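About Hurilon Doors

Hurilon makes and restores interior and entry doors for older houses. We work from a single shop on the east side of Bodley, in a brick building that used to store seed. There are 17 of us, counting the two people in the office.

The company was started by Þórey Damgaard, who still runs it. She trained as a joiner and spent six years fitting kitchens before she took on her first door job, a set of bedroom doors for a house on Bach Street. The owner wanted new doors that matched the old ones, and no supplier had the right panel size. Þórey made them in her garage. Two neighbors asked for the same thing that summer, and by the next July she had rented a corner of the building we now fill.

What we do

Most of our work is panel doors. A panel door is built from upright pieces called stiles, cross pieces called rails, and panels that sit in grooves between them. The panels are left free to move a little as the air in the house changes through the year. Doors made this way can last a very long time, and when one part fails it can usually be replaced without throwing the rest away.

We also repair. Common jobs are split panels, loose joints, worn hinge cuts and locks that have been moved so many times there is hardly any wood left to hold them. If a door can be saved for less than the price of a new one, we will tell you so in the quote.

Painted finishes are done in house. Our standard color card has 82 shades, and we will match a sample if you bring us a piece at least the size of a playing card. Strong colors take more coats than pale ones, and the quote will show this as a separate line.
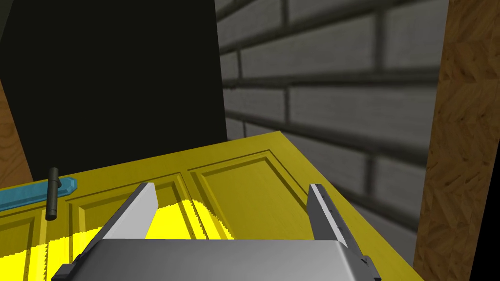 Yellow panel door, laid flat.

How an order works

Start by sending us the width, height and thickness of your door, and a note of which side the hinges are on. Rough numbers are fine at this stage. We reply with a price range within a week.

If you want to go ahead, one of us comes out to measure. Old openings are rarely square, so we measure each one at the top, middle and bottom and check both corners. The visit costs $82 and comes off the final bill. We then send a drawing for you to sign. Nothing is cut before the drawing comes back.

A single door takes six weeks from the signed drawing. Whole-house orders take longer and are delivered in batches, usually one floor at a time. We hang the doors ourselves inside the county. Farther out, we ship them and can suggest a local carpenter – we don't take a fee for this. 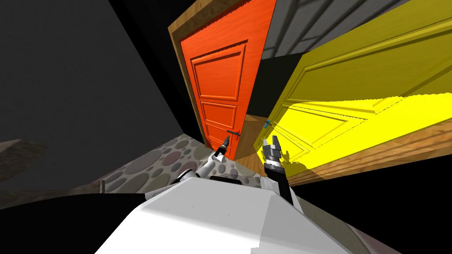
Orange-red door with raised panels and a dark lever handle.

Handles, hinges and locks

We fit hardware from any maker, new or old. Many customers want to keep the handles they have, and we encourage that where the parts still work. Please send them to us before we start on the door, with the screws in a labeled bag. We do not rekey locks or supply electronic ones.

For customers starting from nothing, we keep a small range of our own under the Dutura name. It covers lever handles, round knobs, butt hinges and a plain bolt for bathroom doors. 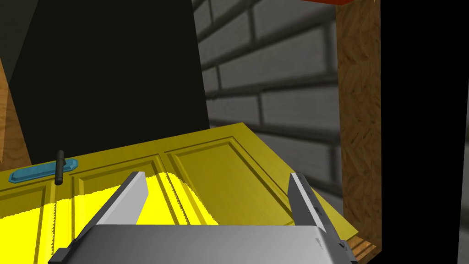

Every finished door gets a number on its top edge, where it is out of sight once the door is hung. The number lets us look up the drawing, the paint mix and the name of the person who built it. If a door gets damaged ten years from now, read us the number and we can make up the same color again. We have records for every job except the first few, which were kept in a notebook that got wet.

Visiting the shop

You are welcome to come and see work under way. We are open Monday through Friday, 8 a.m. to 4 p.m., and there is parking behind the building. Please call first if you are bringing a door with you so we can have someone ready to help carry it. Closed shoes are required past the front counter.

Our minimum order is $400. Small repairs below that amount can be dropped off and will be done between larger jobs – expect to wait a month or so.

Page last updated September 25, 2021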